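**Ticket 101 – Imprint line missing from sponsored posts in the campaign finance export**

Status: open, waiting on supplier
Product: Mestidar (spending returns module)
Raised by: Renu Sisodia, Dwivedi campaign office
Priority: high, return due at the end of March

**Problem**

We enter every paid post as a separate item under "Advertising – online". Each item has a field for the imprint, the line that says who paid for it and on whose behalf. The field is filled in for every post. When we run the export for the return, the imprint column comes out blank for some of them. The amounts, dates and payee names are all right.

There are 200 items in the file. 19 have no imprint. All 19 were paid through Radis, the agency that books the local pages and the neighbourhood newsletters for us. Items we paid for directly are fine.

**What I have tried**

- Logged out, cleared the browser, logged in again. No change.
- Ran the export as CSV and as a spreadsheet. Same 19 blank in both.
- Opened one of the items, retyped the imprint and saved. It came out blank again.
- Deleted one item and entered it by hand under a new number. That one exported correctly, so the count was down to 18 until I put the old item back for you to look at.

I don't want to re-enter them all. The invoice numbers are tied to the old item numbers and the agent has already signed off the first batch.

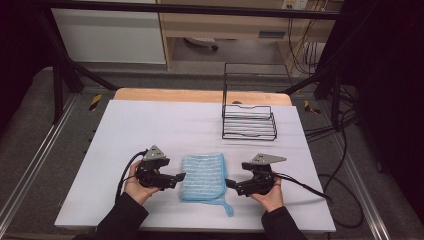

Savita Chauhan: Thanks, the part about re-entering one by hand is useful. Could you tell me whether the Radis items were typed in or brought in from their monthly statement? And is the agency set up as a payee or as an intermediary?

**Reply from Renu**

Brought in from the statement, all of them. Radis is set up as an intermediary. We changed that in the autumn on advice, so that the return shows the page owner as the person who was paid and the agency as the route.

**Update from Savita Chauhan**

I can repeat the fault on a test account. When a statement is imported and the payee has an intermediary, the form shows the imprint from our item record but the export looks for it in the intermediary's record. Nothing is stored there, so the column is empty. Typing it again doesn't help as it saves to the same place as before.

The import tool comes from Jultance and I have passed it to them with the test file.

Until they fix it, this works on the test account:

1. Go to Settings, then Intermediaries, and open the Radis record.
2. Put the full imprint text in the box called "Default statement".
3. Save, then go back to the return and choose "Rebuild export". Do not choose "Refresh" – it keeps the old copy.
4. Check the imprint column before you send anything.

The box takes 700 characters and strips line breaks, so put it all on one line.

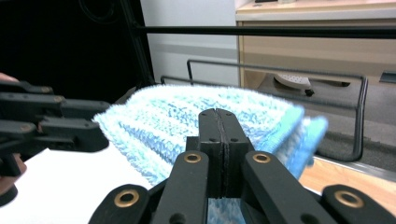

One limit to be aware of is that the default applies to every item booked through that agency. If any of the posts were paid for by the branch and not by the candidate, they will carry the wrong name and you would need to correct those in the exported file.

**Reply from Renu**

Followed the steps. All 19 now show the imprint. Two of them were branch items from the libraries leaflet and had the candidate's name on, as you said. I have corrected both in the spreadsheet copy and kept a note of the item numbers.

Please leave the ticket open. We have another statement from Radis to import before the deadline and I would sooner not rely on the default for that one. Can you also ask Jultance whether the fix will change items already exported? The agent will want that in writing.

**Update from Savita Chauhan**

Question passed on. Ticket stays open under the same number, next check when Jultance reply.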